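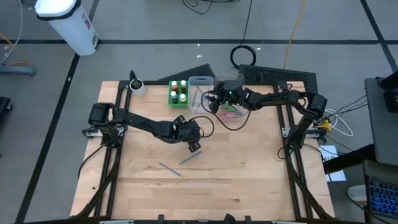 제4장 작업대와 소형 도구의 배치

작업면의 정리는 도구의 사용 빈도, 형상, 오염 가능성을 기준으로 구역을 나누는 데서 출발한다. 본 장에서 구역이란 물리적 칸막이가 아니라 특정 물품군에 할당된 면적을 뜻한다. 배치의 기본형은 용기류를 작업면의 한 변에 모으고 중앙을 작업 영역으로 남기는 변측 배치이다. 작은 병은 녹색 플라스틱 랙에 두 줄로 꽂고, 그 옆에 투명 용기를 나란히 두며, 당장 다룰 붓 두 자루만 중앙에 놓은 상태가 이에 해당한다. 용기가 투명하면 뚜껑이나 라벨을 확인하지 않고도 내용물의 색으로 종류를 구분할 수 있다.

## 4.1 작업면의 재질

집성 목재 상판은 폭이 좁은 판재를 나란히 접합한 것으로, 결 방향과 직각 방향의 수축률이 다르다. 단풍나무 계열은 조직이 치밀하여 안료가 깊이 스며들지 않으나, 마감 도막이 손상된 부위에서는 착색이 빠르게 진행된다. 밝은 상판 위에서는 가는 도구의 윤곽이 잘 드러난다. 다만 자루와 상판의 명도가 비슷하면 식별성이 떨어지므로 도구를 선정할 때 자루의 색을 함께 검토한다.

## 4.2 용기의 분류

소형 도구용 용기는 다음과 같이 구분한다.

- **랙형**: 병이나 튜브를 개별 칸에 세워 보관한다. 전도 위험이 낮고 결품 확인이 쉽다.
- **개방 상자형**: 길이와 형상이 다른 물품을 함께 수용한다. 내용물이 겹치면 꺼내는 시간이 길어진다.
- **경사 수납형**: 긴 물품을 용기 벽에 기대어 둔다. 용기 높이가 물품 길이의 절반에 미치지 못하면 무게중심이 벽 밖으로 벗어나기 쉽다.

에크스트룀(Ottar Ekström)은 Vivbridge 공방의 정리 기록 1,941건을 분석하여, 되돌려 놓기의 오류가 개방 상자형에 집중됨을 보고하였다. 오류의 대부분은 동일한 색의 용기 두 개가 인접한 경우에 발생하였다. 이 결과에 따라 본서는 인접 용기의 용도를 내용물의 종류로 구분하고, 용기의 위치는 한 작업 주기가 끝날 때까지 고정할 것을 권한다.

## 4.3 붓의 임시 거치와 회수

붓은 작업 중 상판에 눕혀 둘 수 있으나, 이는 임시 거치에 한한다. 붓털이 상판에 닿은 채로 하중을 받으면 끝이 한쪽으로 휘며, 젖은 붓에서는 이 변형이 고정된다. 회수 절차는 다음과 같다.

1. 붓털의 건조 상태를 확인한다.
2. 자루의 중앙부를 잡아 수평으로 들어 올린다.
3. 붓털이 위를 향하도록 세워 지정 용기에 넣는다.
4. 용기 안의 다른 물품과 붓털이 접촉하지 않는지 점검한다.

젖은 붓은 3단계를 보류하고 수평 건조대에 둔다. 물기가 금속 물림쇠 안쪽으로 흘러들면 접착부가 약해진다. 건조 이후의 장기 보관 조건은 제5장에서 다룬다.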